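Home | Forums | Air Transport | Regional Airports | Search | Log in

Forum: Regional Airports and Route Development
Thread: Dasora Airport, proposed night cargo hours and the passenger schedule

s_briggs (moderator)
The airport authority at Dasora has published its consultation paper on extended operating hours. Under the proposal, the airport would remain open to cargo flights between 11 p.m. and 5 a.m. The present rule, which permits only medical and government flights during those hours, would be withdrawn at the start of the winter schedule in October.

The paper states that 3377 responses were received during the preliminary survey. It does not say how many were in favor. Members who have read the full document are invited to comment. Please keep remarks to the content of the proposal and refrain from personal criticism of authority staff.
Salamatu Briggs

kstevens_ops
I have read the paper and its two annexes. In my view the case for extended hours is sound. The cargo apron stands idle through the night while two operators have asked in writing for slots they cannot be given. Segers Air Freight has stated that it will move its regional service to Orley if no decision is made this year. The loss of that service would remove 220 positions from the airport, according to Annex A.

The passenger schedule is not affected by the proposal. The first departure would remain at 6:10 a.m.

Mavis Kasprzak
With respect to the previous member, the passenger schedule is affected. Annex B, on the second page, provides that the runway inspection now carried out at 4 a.m. will be moved to 5:15 a.m. to make room for cargo arrivals. Should the inspection find any matter that requires attention, the first departure will be delayed. At present there is an interval of two hours to deal with such matters. Under the proposal there would be less than one.

I have used the 6:10 flight for many years in order to make onward connections. A delay of thirty minutes is sufficient to lose them.

kstevens_ops
The inspection takes twenty-five minutes. I accept that the interval is shorter. I do not accept that it is inadequate. Many airports of similar size inspect within the hour before the first movement.

Mavis Kasprzak
Those airports have a second runway or a full maintenance crew on duty at that hour. Dasora has neither. The paper makes no provision for additional staff before 6 a.m.

a.begay
I live under the eastern approach, in the part of Drunasance that lies past the water works. I would ask members to consider the residents as well as the timetable.

The noise section of the paper is based on measurements taken at three locations. All of them are west of the field. The authority has explained that the prevailing wind favors arrivals from the east for most of the year, and it is therefore difficult to understand why no measurement was made on that side. I raised this matter in writing and received an acknowledgment, but no answer.

The paper also proposes a fund for window insulation. It would cover 300 homes. The approach passes over a good many more than that, and the selection criteria have not been published.
Amos Begay

s_briggs (moderator)
For the information of members, the selection criteria are to be issued with the final recommendation. This is stated in paragraph 14. I take no position on whether that is satisfactory.

a.begay
Thank you. I had seen paragraph 14. Residents are being asked to comment on a fund before they are told who may draw on it. I do not consider that a proper order of business.

Dekker_A
I should state at the outset that I am employed in ground handling at Dasora and that the views given here are my own.

Two points in the discussion require correction. First, the figure of 220 positions in Annex A includes contract drivers and seasonal staff. The number of permanent positions connected to the Segers service is smaller, although I am not able to give it. Second, it has been suggested that the apron stands idle at night. It is closed to aircraft at night. Sorting, loading of containers and the preparation of the morning trucks all continue, and these activities already produce some noise from vehicles. Whether aircraft should be added to that is a fair question, but the starting point should be described correctly.

On the matter of the inspection I agree with Ms. Kasprzak. The handling crews depend on the result of the inspection before equipment can be positioned. If it is late, we are late.
Amber Dekker

kstevens_ops
I accept the correction concerning the apron. On the number of positions, I quoted the annex as written. If the annex combines permanent and seasonal posts without saying so, the authority should amend it.

I would still ask those opposed to the proposal to say what they would put in its place. Orley has unrestricted hours and a longer runway. It is also ninety minutes away by road, and every parcel that lands there will be brought back to this region by truck.

Mavis Kasprzak
I would put in its place a closing time of 1 a.m. and an opening time of 4:30 a.m., with the inspection held at 4 a.m. as it is now. Both of the requested arrivals listed in Annex A are scheduled before 1 a.m. Only the departures fall later, and I have seen no explanation of why they could not leave at 4:30.

kstevens_ops
The departures connect with a sorting hub. A departure at 4:30 would miss the morning sort there, and the freight would lose a full day.

Dekker_A
That is correct for the northern service. It is not correct for the other, which carries mail and returns empty on most nights. Ms. Kasprzak's suggestion would work for that flight without any change to the hub arrangements. I recommend that she submit it formally.

a.begay
A partial closure would be more acceptable to the residents with whom I have spoken. It would not be welcome to all of them. I would also request that measurements be taken east of the field before any hours are changed, including a trial period.

While the subject is open, the paper refers on its final page to "automation of cargo handling at a later stage." No further detail is given. Is any member able to say what is intended, and whether it bears on the number of positions claimed?

Dekker_A
No equipment has been ordered to my knowledge. Staff have been told that a study will follow if the extended hours are approved.
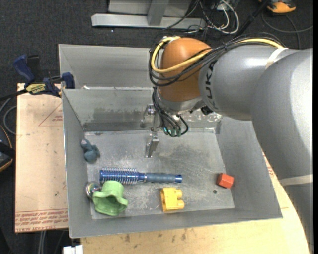
A KUKA robot arm over a sheet-metal bin.

Members should not assume that the study will lead to any particular result. The cargo building has a low roof and an uneven floor, and previous plans for new conveyors were set aside for those reasons.

Mavis Kasprzak
If automation is under consideration, the employment figures in Annex A should be presented with and without it. Otherwise the public is being offered positions that may not exist in a few years.

kstevens_ops
I consider that an unreasonable standard. A study which has not been started cannot be costed. The employment figures describe the present operation, and they should be judged on that basis.

Mavis Kasprzak
The authority chose to mention it. I did not.

s_briggs (moderator)
Members are reminded to keep to the proposal. Both positions on the automation paragraph have been stated and need not be repeated.

For those who intend to respond formally, submissions must be made in writing and must carry a name and postal address. Comments posted on this forum are not treated as submissions. The authority's desk in the main terminal is open until 4 p.m. and will accept documents by hand. A public session will be held in the conference room above the check-in hall at 7 p.m. on a date to be announced, and I will post the date when it is received.

a.begay
I delivered my submission this morning, with a map of the eastern approach attached. The clerk was not able to confirm whether late annexes will be accepted. I would advise members to include everything the first time.

kstevens_ops
Mine has been sent in support of the full hours, with a note asking that the positions in Annex A be listed by type. I remain of the opinion that a partial closure will not be enough to keep Segers at Dasora, and I would be glad to be shown otherwise at the session.

Dekker_A
Has the restriction on parking at the terminal during the evening been lifted? The last public session began late on account of it.

s_briggs (moderator)
It has not. The short-stay area is closed after 6 p.m. for resurfacing. Attendees should use the long-stay area and allow time for the walk.

Recent topics in this forum
Orley: new customs hall opening times
Winter schedule changes, regional carriers
Drunasance bus link to the terminal, revised stops
Runway resurfacing and diversion notices
Baggage fees on connecting tickets
Minutes of the last Dasora public session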